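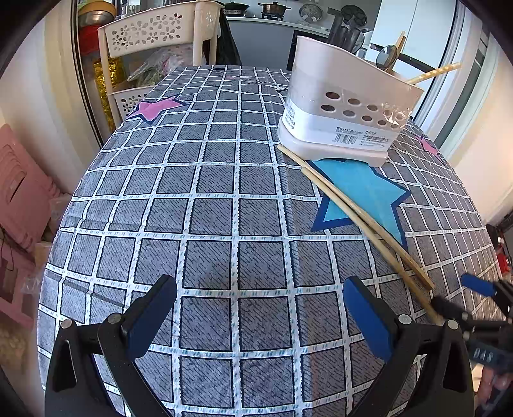
How to keep a behaviour record of rock pool fish

Apr 13, 2018

I've been lying on my stomach next to rock pools on the Ultadbridge coast for longer than I care to admit, and the question I get most from people stepping over me is what on earth I'm writing down. So, a page about it! You don't need a degree or any fancy kit, just a pool with fish in it, a notebook and a fair bit of patience (and something padded to lie on, please learn from my elbows).

My fish are shannies, the small blotchy blennies you find all round the British coast. They stay in one place, they squabble, and they come back out quite soon after you've frightened them. Gobies are good too, though I find them harder to keep track of over sand.

Step 1: Pick a pool and stick with it

Choose one you can reach safely on a falling tide, with a clear view to the bottom and a few crevices. Mine is at Neves, down the slipway and left past the big weedy boulder. I call it Prasine, as it's so green in summer. There's a prettier pool nearer the Dollitz end but the wind ruffles it and you can't see a thing.

Check the tide table before you go and decide what time you're leaving. Write that time at the top of the page.

Step 2: Watch first, without writing

Spend your first visit just looking. Get down low, keep your shadow off the water and wait. It'll seem empty for a while, and then a bit of the rock will blink at you.

By the end of that visit you should have a feel for what the fish spend their time doing. Most of it is sitting still, I'm afraid.

Step 3: Make your list of behaviours

Scientists call this an ethogram, and it's simply a list of things the animal does, each with a description plain enough for a stranger to use. I started with far too many and cut them down to four:

Rest: on the bottom or in a crevice, body still.
Move: changes position, no other fish within a body length.
Feed: mouth touches rock, weed or prey.
Chase: swims fast at another fish, which moves away.

Notice that "Chase" says nothing about the fish being cross. It's very tempting to write "bullying the little one again" and I have done it many times in the margin, which is the proper place for it. Keep the columns for what you saw.

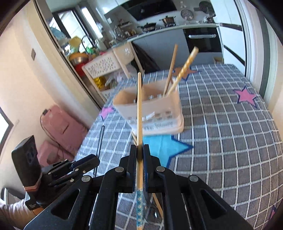
Chopstick held upright, with flowered blue tape at its lower end.

Step 4: Take your samples

Choose one fish and follow it for 20 minutes. At every minute mark, note what it's doing at that exact moment, using the first letter of the behaviour. That's all! If it's out of sight, put a dash and carry on.

A watch that beeps is a great help, but keep it quiet. If your fish vanishes and another one pops up, don't swap over halfway through, however much more interesting the new one looks (it will be).

Fights are over in a second or two, so minute marks miss most of them. I keep a separate tally down the side for every chase I see, whenever it happens. Don't add that tally to the minute marks when you do your sums, they're two different sorts of record. I did that for a whole October and had to go back through the lot with a rubber.

Step 5: Write down the dull stuff

Date, start time, state of the tide, cloud, wind, water temperature if you've got a thermometer. Also anything that disturbed the pool, such as a dog, a gull or your own sleeve.

Step 6: Add it up

Count the marks for each behaviour and divide by the number of minutes the fish was in view, leaving the dashes out. My notebook for Prasine has 800 minute marks in it so far, and 411 of those are Rest. Just over half, then, and I'd have sworn it was more.

Try not to get carried away with one exciting afternoon. A fish that chases everything today may sulk under a ledge on your next visit. 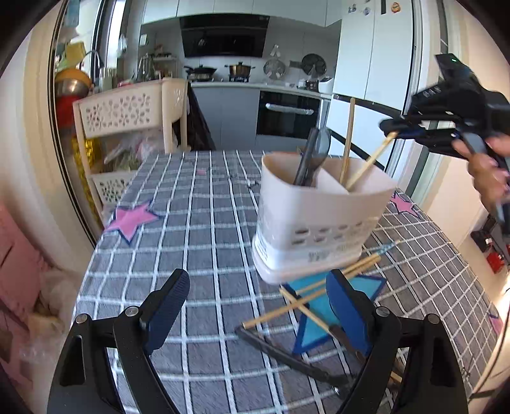
Can I feed the fish to bring them out?

I wouldn't while you're recording. Food changes what they do and often sets off chasing, so your figures would tell you more about the bait than the fish. Lie still a bit longer and they'll usually show themselves.

Before you leave, put back any stones you've turned, the same way up, and take your pencil home with you. I've lost a good few down the crevices at Neves.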